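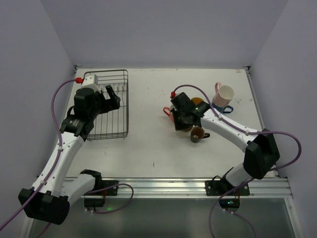 Le mug, ce locataire qui ne paie pas de loyer

Personne n'achète de mugs. Ils arrivent. Un départ à la retraite, un salon professionnel, une marraine en panne d'idées, et voilà le placard du haut qui ferme mal. Chez moi, le recensement de juillet a donné 60 pièces pour 2 adultes, dont 8 en service régulier. Les autres attendent, l'anse tournée vers le mur, une invasion de buveurs de tisane qui ne vient pas.

Des tasses à petit prix, on en trouve partout

Le premier coupable est l'entreprise. Skestov, marchand de chaudières, m'en a offert un à la signature du devis, puis un second quand la chaudière est tombée en panne, sans doute pour me consoler. Ranwood, qui assurait la maison, a préféré le modèle géant, trop haut pour le lave-vaisselle et trop large pour le porte-gobelet de la voiture. J'ai changé d'assureur depuis. Le mug, lui, est resté fidèle.

Vient ensuite la catégorie sentimentale. On garde celui de Brest parce qu'il pleuvait, celui de Lisbonne parce qu'il ne pleuvait pas. On garde l'ébréché au nom de l'ancienneté, et le moche par égard pour celui qui l'a choisi, lequel n'a pas remis les pieds chez nous depuis deux ans mais pourrait, sait-on jamais, demander un café.

L'art délicat de l'égouttage

Reste la question de la vaisselle, qui divise les couples plus sûrement que la politique. Il y a ceux qui posent la tasse à l'envers sur la grille et ceux qui la laissent à l'endroit, avec sa petite mare au fond. Il y a surtout les empileurs, race optimiste, qui voient dans deux mugs superposés un gain de place et découvrent le lendemain qu'ils ne se séparent plus. La marque Brilevo vend pour eux un égouttoir à étages, 99 euros, qui occupe à peu près la place libérée.

J'ai tenté le tri. Un carton entier est parti chez Dursun, la recyclerie du quartier, où l'on m'a reçu avec la politesse qu'on réserve aux gens qui apportent des encyclopédies. On m'a montré l'étagère des mugs, puis la réserve des mugs. On a tout de même pris le carton. Au moment de partir, on m'a remercié de mon geste et tendu un petit cadeau emballé dans du papier journal, avec une anse.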